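Ticket: Left gripper drops smooth containers, right one is fine
Project: Stostico hand grippers, pair build
Status: open, waiting on parts
Opened: 23 Sep 2018 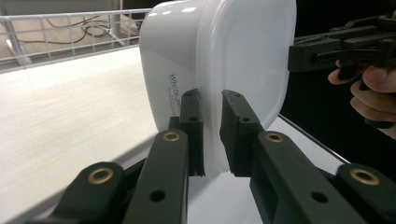 So I'm finally writing this one up properly, after a lot of muttering at the bench. I've got two of the hand-held Stostico grippers built from the same print files, and they should behave the same. They don't! The right one holds on to pretty much anything. The left one will pick up a plastic tub, hold it for a bit, and then the tub starts to creep down between the fingers until it goes. Boxes and wood blocks are fine, it's the slick stuff with curved corners that gets away.

Both are on Gritham controller boards with the grip limit set to 2000. Firmware is the same on both (I checked twice, I've been burned by that before).

What I've tried so far:

Swapped the boards. Problem stayed with the left gripper, so I'm leaving the electronics alone from here on.

Raised the limit from 2000 to 2200, so an extra 200. It holds longer, but the motor gets hot enough that I don't want to keep my finger on it, and the tub still slid in the end. Put it back to 2000.

Wiped the finger faces down with alcohol. No change that I could see. I then tried a strip of the grippy shelf liner from the kitchen drawer, and that worked great until the tape let go.

Took the linkage apart and pushed the bushings out. OK, this is where it got interesting. The ones in the right gripper are from the Orholm bag and they're a tight press fit. For the left one I'd run out and used the Hegarty ones, and two of those came out with just my thumb. With the links back together I can wiggle the finger tip sideways, so under load the fingers aren't staying parallel and the tub is probably only being held along one edge. I'm pretty sure that's it, or most of it anyway.

Test run after putting it back together with the screws snugged up: 18 lifts with the same tub before the first drop. Better than this morning (I was lucky to get a handful), but the right gripper did the same number and I only stopped because I was bored.

Update, later the same day: tried a tiny bit of retaining compound on the two loose bushings. Got some on the pin too, like an idiot, and had to work the joint back and forth until it freed up. It moves OK now but feels draggy near the closed end, so I don't trust any numbers from it.

To do:
Order another bag of the Orholm bushings
Reprint the left inner links, slightly smaller holes
Glue in proper rubber pads on both pairs of fingers, same sheet for both
Redo the lifts at 2000 and write the result in here

If anyone else at the shop built theirs in June from the first set of files, could you wiggle your finger tips and tell me what you get? I'd love to know whether mine are just badly printed or whether the holes in that version run big. Leaving this open until the parts come.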